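Stornero two-arm tidying station: reviewed after 26 days of hire

Verdict: clever, slow, and a long way from earning its floor space

We sell and rent out household goods from a unit in Stultdale, and a fair bit of every day goes on putting things back where they belong. Returns come in a heap. Samples get handled and dumped. When Purkard, who supply our shelving, offered us a hire deal on the Stornero, I said yes mainly because I was tired of reading that this sort of job had been solved.

The pitch is simple. You put a mess on the table, two arms sort it out, and your staff get on with something else. Purkard's brochure has a lot to say about the staff getting on with something else. It says much less about how long they have to get on with it for.

Setting up took most of a Thursday. The manual is decent, though the section on teaching it a new item is spread over three chapters and one of them contradicts the other two. The arms themselves feel well made and I had no trouble with the hardware in the whole time we had it.
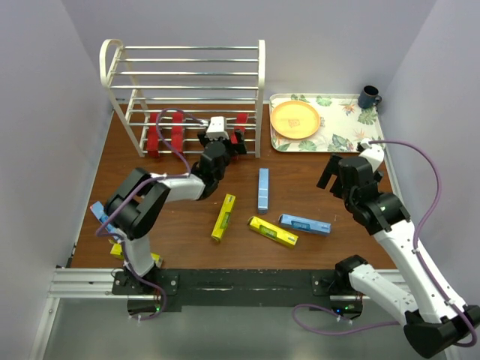

Speed is the first thing anyone asks about, so I'll start with that. A person clears a table of mixed bits in the time it takes to say good morning. The Stornero took almost 6 minutes on a good run. A job like the one in the photo, with what look like red shoes on a white rack, an orange plate on a flowery tray and small yellow and light blue boxes lying about at all angles, is the sort of thing I'd hand to a new starter without a word of explanation. For the machine it's a hard day's work. Boxes are what it likes best, provided they have a bit of space round them. Shoes were our worst category by a mile. Soft ones fold when they're gripped, and anything going in between the bars of a rack has to be lined up far more neatly than I would ever bother to.

Crockery was better than I feared. We had no breakages, but we fed it cheap seconds and I never felt brave enough to try the good stuff. Mugs it could manage by the handle if the handle was facing a sensible way. Flat plates on a flat surface gave it real bother, and on those I usually gave up and did it myself.

Then there's the minding. Purkard say it can be left alone. I left it alone 5 times and came back to a stopped machine on every one of them. Restarting is quick, I'll give them that, but a helper that has to be checked on is a second job.

Running costs are low. The hire is 300 a week, which buys a good many hours of a Saturday student, and the student can also answer the phone.

I had a short go on the Skjelbred model at a trade day as well. It was quicker with boxes and hopeless with anything soft, and the salesman kept moving the soft things out of reach.

Would I have one at home? No. Would I have one in the shop? Ask me again when it can do shoes. Ours has gone back, and there's a trestle table in its place.

Good: solid build, gentle with cups, quiet enough to talk over
Bad: slow, needs watching, muddled manual, poor with shoes and flat plates
Score: 5 out of 10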